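28 February 2019 - drives and trays, second room

Started with the shelf of old drives by the window. Gernen wants the storage boxes back in service before June, and I promised Halima to make a list of what is good, what is only good for practice, and what must go to recycling. I write it down here so that the next person does not do the same work again.

First the trays. We have two kinds, and they look the same to a tired person. The ones from the Tivdale box have a handle which is a little rounder, and the drive sits maybe one millimeter deeper. If you put a Tivdale tray in the Mrema box it goes in nicely until the last part, and then it stops. Please do not push. I pushed last year and the rail in slot four is still bent from that. I put a strip of paper tape with the letter T inside the door of the cabinet, on the shelf where the Tivdale trays must live. The others go on the shelf under it.

Screws. Every drive should have four, and many had only two or three. With two on the same side the drive can turn a little in the tray and then the connector does not meet straight. I took new ones from the bag of 200 which Halima ordered. They are the short type. The long type is in the same drawer, in the jar with the red lid, and it must stay in the jar. The long screw goes too far inside and I do not want to find out what it touches.

Contacts. I cleaned them with a dry brush first, and after that with alcohol on a cotton stick, always in one direction, away from the board. Wait until it is dry before you put anything in the slot. Two drives had a dark spot on the contacts that did not go away. I did not scratch it. They are in the practice box now.

Test results for today. I used the Ninel dock, because the Mrema box makes so much noise that one cannot hear the drive. The full read test on a 300 GB drive takes long, so I ran only the short one and then listened. One of the 150 GB drives clicks when it starts, three clicks and then silence. The dock does not see it. Recycling, after Gernen confirms that the data was erased or we make the holes. I am not sure who in Gernen is the right person, Halima will ask.

A question about labels. Some drives have our own number written with marker on the metal, and some have it on a sticker. The marker goes away with the alcohol, I noticed this too late with one of them and had to find the number again in the old list. From now on we write the number on paper tape and put the tape on the side of the tray. Never over the small hole in the cover, the drive needs it for air. Also do not take off the stickers which came with the drive, even when they are ugly. Sometimes there is a screw under them, or the only place where the serial number is still written.

About the place. The table at the window has the best light and I like to work there, but in the afternoon the sun comes directly on the drives and the metal becomes warm. I turned the blinds a little, and it is better. If you leave drives on this table over lunch, put them on the gray foam and keep them flat. Please also do not stack them without trays. Yesterday I found a stack of bare ones standing on their edges against the wall, and one had already slipped.

Small thing: the screwdriver with the yellow ring is magnetic again. I know it is practical for the small screws, but I prefer the other one near the drives. Perhaps I am too careful here. Halima says that it makes no difference with such a weak magnet, and probably she is right - I still use the other one.

Left to do: the 20 trays in the lower crate, which I have not opened. Order more cotton sticks. Copy the old number list into the shared folder before the paper falls apart, the second page is already in two pieces.

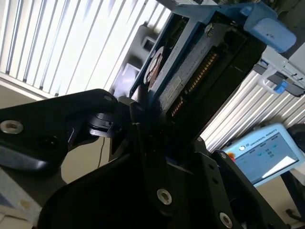

The key for the cabinet is back on its hook. I will continue with the lower crate tomorrow morning, when the table is still cool, and Halima can take the dock after that.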